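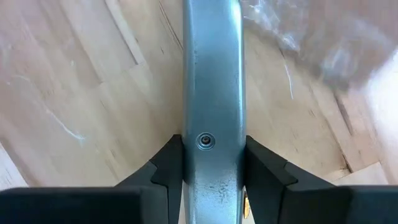
Notas do orador - "Duas pontas, um punho: o que aprendemos a comparar garras"
Dalia Sqalli, equipa de manipulação, Zundville
Duração prevista: 25 minutos mais perguntas

Abertura (2 min)
Boa tarde a todos. Dizer logo ao que venho: passei o outono a apertar coisas com duas garras diferentes e gostei imenso! Perguntar à sala quem já trocou de garra a meio de um projeto. Esperar pelas mãos. Perguntar quem voltou a calibrar a câmara depois da troca. (Costuma haver risos aqui, dar-lhes tempo.)

O que comparámos
Duas garras paralelas no mesmo braço, com a mesma câmara de punho e o mesmo controlador. A primeira é a Varside, de pontas curtas e rígidas. A segunda é a Beviritz, com pontas mais compridas e uma pequena folga na articulação. Explicar que ao princípio eu torcia pela Beviritz, porque a folga perdoa muito nos objetos de plástico e nas caixas de cartão. Não esconder isto, a sala vai perceber pelo tom.

Fizemos 1366 preensões ao todo, 800 com a Varside e as restantes com a Beviritz. O desequilíbrio é culpa minha: a segunda garra chegou em novembro e tínhamos de devolver o braço em dezembro. Por isso não vou mostrar percentagens lado a lado como se fossem um campeonato. Se insistirem nas perguntas, mando a folha completa por correio.

Metal polido (5 min)
Apontar para a barra no ecrã. Para mim é a parte mais divertida da palestra. Uma peça metálica estreita, de arestas arredondadas, presa pelos dois lados: parece o caso mais fácil do mundo para uma garra paralela, e para a mecânica até é. Para a visão é um sarilho.
Falar do brilho junto à aresta, em cima à direita. O nosso detetor de bordos adorava aquele brilho - colava-se a ele e deslocava o centro da peça para o lado. Depois falar do furo redondo na face, logo acima das pontas. Passámos a usar furos destes como referência sempre que existem, e o seguimento ficou muito mais calmo. Os anéis concêntricos dão um contraste ótimo mesmo quando o resto da superfície muda de tom de cima para baixo.
Lembrar também as zonas picadas e manchadas, como a da parte de baixo. Eu tinha pedido ao Gbeho, o nosso módulo de textura, que ignorasse tudo o que parecesse sujidade. Má ideia! Com a textura ligada, as manchas ajudam a detetar escorregamento: se o padrão se desloca em relação às pontas, a peça mexeu-se.
Se alguém perguntar pelo fundo: o veio da madeira e o plástico transparente amarrotado dão que fazer à segmentação, sobretudo os reflexos do plástico. Não me alongar, há um slide só sobre isso mais à frente.

Câmara de punho (4 min)
Vantagem: as pontas estão sempre à vista, e a zona de contacto também. Desvantagem: as bases dos dedos ficam desfocadas e comem a parte de baixo da imagem. Com a Beviritz perdíamos ainda mais, por causa do comprimento. Baixámos a exposição, experimentámos inclinar o suporte, acabámos por fazer uma máscara fixa para cada garra. Simples e feio, funciona.
Contar a história da máscara errada: uma tarde inteira com a garra nova e a máscara da antiga, e eu convencida de que o controlador estava avariado.

Força e controlador (5 min)
Mostrar o gráfico da corrente do motor. Limite em 50 por cento para as peças metálicas, menos para o cartão. Com a Varside a curva sobe a pique no contacto e quase não é preciso filtrar. Com a Beviritz há um patamar antes da subida, que é a folga a fechar. Da primeira vez que vi aquilo pensei em ruído. Ligar o patamar ao controlador foi uma tarde de trabalho e ganhámos um aviso antecipado de contacto, de graça. Mostrar entusiasmo aqui, que é merecido!

Registo
Guardámos quase 1485 ficheiros, contando calibrações e tentativas abortadas. Recomendar que se guardem as abortadas. Metade do que sei sobre a folga veio de lá.

Perguntas prováveis
Qual compraria? Para metal, a Varside. Para uma bancada com um pouco de tudo, a Beviritz, com a máscara certa.
Testámos ventosas? Ainda não, gostava muito.
O código está disponível? A parte das máscaras sim, o Gbeho ainda precisa de limpeza. Deixar o endereço no último slide e ficar junto ao palco durante o café.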